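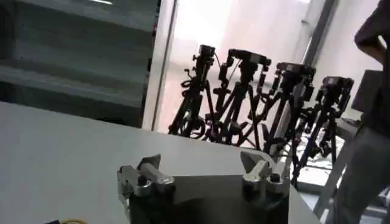 Mar 29, 2023
Signed on today with Temmont College to handle its alumni outreach. It's a 2-year agreement, starting in May.

The college has 794 graduates on its mailing list. Most of them last got a letter from the school when they finished.

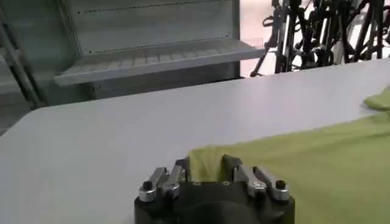 First job is a monthly newsletter. Saber will do the layout and we'll write it. Ashraf Radwan in the registrar's office is our contact for address changes, so please send those to him and not to me.

We're also recording 20 short radio interviews with former students for Kesau FM. Nursing and accounting graduates go first.
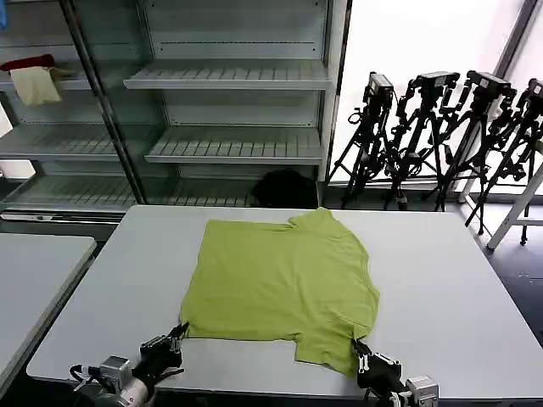
If you studied at Temmont and want to be interviewed, reply with your department and the year you finished. Evening calls are fine.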